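Hi Britta,

You asked for a plain update on the Skatley pick-and-place kit before the next payment goes out, so I'll keep it to what we've got so far. The kit has been on our bench since September, and I've spent most of that time on small, awkward parts. Chess pieces in a tray have become my favorite test, mostly the plain pawns, with their round heads and skinny necks. If a gripper can cope with a pile of those, I'm fairly happy to point it at a customer's parts bin.
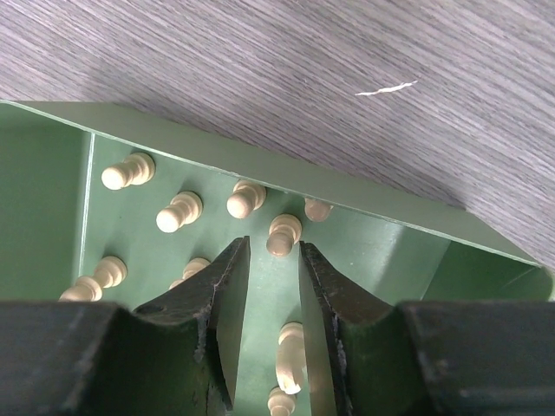 Lulau Bench Testing Group, Tullidport
Prepared by Feng-yi Kwok, January 3, 2026

Setup is the best thing about this kit. I had it going in 70 minutes, and that includes hunting for a hex key! The wrist camera view is good enough that I hardly look up from the screen anymore. My gripes are with the Pan software that comes with it – it forgets the tray positions whenever you update, and the manual still covers the old menus. I've written to their support desk twice and got one useful answer.

Spending is fine. We've used 80 percent of the equipment money and I don't expect to ask for more.

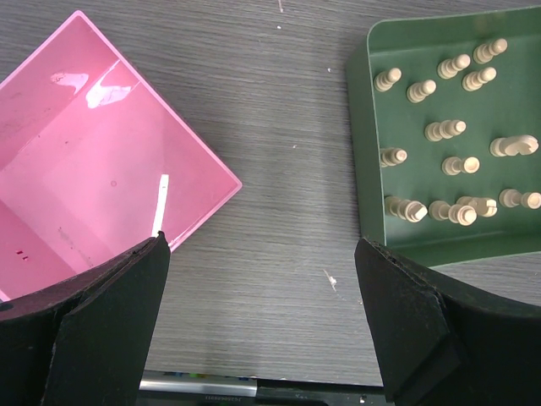 What I would like is more time. Six weeks would let me finish the runs with pieces lying on their sides and write up a proper buying recommendation. Right now I'd say yes to the hardware and wait on the software license. I'd also like a spare set of fingers in the next order, if you're okay with that. Let me know and I'll send the quote over.

Feng-yi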